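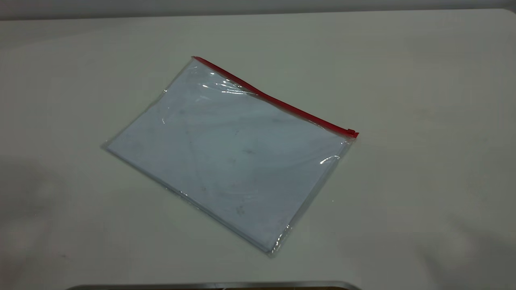
Clear pouch with red zip closure, on the table.

Funding > Clerville Food Walks > Progress reports

Progress report to the Edis Fund
Fri 21 September
Prepared by Mirjam Groen

The walking route through Clerville's old market quarter is open, three weeks after we told you it would be. It has 14 stops, beginning at the covered market and ending at a cheese shop with one chair. We had planned 15, but the chocolate maker on Canal Street has retired to the coast and left a note on the door that visitors keep photographing.

By the end of August we had sold 1,008 tickets. More than half went to people staying one night in town, who walk quickly and skip the church. The Sunday walk in the rain had two guests and a dog. The dog finished.

The printed map has been less of a triumph. Verbruggen delivered 500 copies with the river on the wrong side of the station. They have agreed to reprint at their own cost, and until then our guides carry a pen.

Floor Meijer has trained four new guides, three of whom are still speaking to the fishmonger. She would like the autumn walks to start at ten, when the bakery has something left to sell and the coach parties from Zendbridge are still looking for parking.

We have spent 83 per cent of the grant. The remainder is set aside for the reprinted signs and the winter tasting weekend.
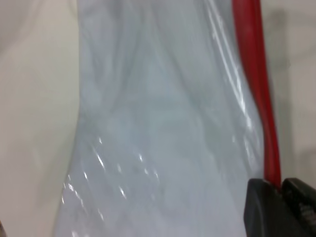 Will the walks carry on through the winter?
At weekends only, with a shorter route that stays close to the market and takes in both coffee houses.

We still need your approval for the new start time before the October leaflet goes out.

Contact: Clerville Food Walks office | © Clerville Food Walks | Back to top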